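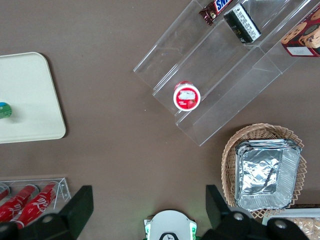 Willside Grocery Table Kit — student edition
Sold by Alaoui Classroom Robotics, Padenport

$430.00
In stock. Ships from Padenport
Qty
Add to cart
Add to wish list

Tabletop pick and place set for school clubs, after-school classes and the Brasville Student Challenge (grocery round). Props only. Bring your own arm and gripper, bring your own snacks.

Overview

Started as a student project. Radwa Kamel's Tuesday class at Willside wanted something harder than foam blocks, so they went shopping. Clear stand, tray, basket, foil pans, cans. Turned out a lot harder than foam blocks. We cleaned up their parts list, found suppliers for the bits that kept cracking and now it's a kit.

Everything is full size and grocery store real. Clear plastic is hard for the camera to see, shiny wrappers throw glare, foil bends if the gripper comes in too hard. Students find all this out in the first session. Good for teams that have blocks and cups down already and are getting bored.

What's in the box

Tiered display stand, clear acrylic. Set it square or at an angle, the round sheets call for both
Can holder, clear acrylic, for cans lying on their sides
Serving tray, cream, rounded corners, low rim
Wicker basket, light tan, open pattern around the rim
Stack of foil pans, rectangular, sized to sit in the basket
Table cover, brown, matte
Round sheets and score sheets (paper, also as PDF)
Bag of rubber feet for the stand — use them, it slides

Not in the box: arm, gripper, wrist camera, table, food. Candy bars, a cookie box, fruit cups, crackers in clear wrap and soda cans all work. Full cans are heavy for small student arms, check your payload first. Empty ones dent but they're fine for practice.

Rounds

Shelf restock. Candy bar or boxed cookies from the table up to a tier of the stand. Points for which tier, points off for knocking anything down.

Cup to tray. Pick a round cup off the lowest tier, set it down on the cream tray lid up. Sounds easy. The front lip of the shelf catches fingertips, so come in from above.

Can pull. One can out of the holder without moving it's neighbors. Grip across the can, not along it. Most teams need a rotate move here and most teams forget to write one.

Foil stack. Take the top pan off the stack and leave the rest in the basket. Advanced. They nest and stick together. No shame in skipping this the first semester.

Free table. Coach lays it out, students don't see it until the clock starts. The one they ask for.

Gripper notes

Two-finger parallel grippers are what we tested with. Blunt finger tips are OK for cans and cups, flat wrapped bars want thinner pads or a bit of grip tape. If your camera is on the wrist the fingers will sit in the picture the whole time and hide part of the table. Plan for it. Back off and look again before the grasp, or teach a look pose up high and save it.

Overhead light straight on the acrylic washes out the edges. Move the lamp or close the blinds. The matte cover helps, a glossy desk does not.

Specs

Stand shelf width: 300 mm
Stand and can holder material: acrylic
Assembly: none, peel the film off both sides
Suggested team size: 2 students per arm
Care: damp cloth, no glass cleaner on the acrylic (it clouds)

Replacement parts

Refill pack, $68.00. New foil pans, table cover, rubber feet and a fresh set of score sheets. Foil goes fast with beginers. If you run more than one section, order the refill with the kit and save on shipping.

Stand and holder sold seperately, email for price.

From the clubs

"We set it up before practice and they were still at the can holder when parents came to pick up. The stand drove our vision group nuts, in a good way. Wish the basket was heavier, ours gets pushed around. We put tape under it."
Loubna Hegazy, robotics club coach, Brasville

Our reply: tape is fine. A couple of dots of hook-and-loop is better if you have it, keep it away from the wicker edges.

Questions we get a lot

Legal for the Brasville Student Challenge? Yes for the grocery round. Check the current rule sheet for layout, they change it between seasons.

Can we use our own stand? Sure. The score sheets go by tier so any stepped one will do for practice.

Do we need the camera? No. Taught positions work fine for the fixed rounds. Free table really needs one.

Younger kids? With a coach on the stop button, yes. Start with shelf restock and skip foil.

Purchase orders? Yes, schools only. Send the PO before you send the cart or it gets held up.

Try it first

Open table at the Padenport shop, Saturday, January 19, 2019. Bring your arm on its own base plus a clamp, we have power. Teams with working code go first — everyone else gets bench time after. Sign up by email, put your club name in the subject line.

Next batch of kits packs in February. Orders over one kit may ship in two boxes, stand always comes seperate with the corner guards on. Check for cracks before you sign.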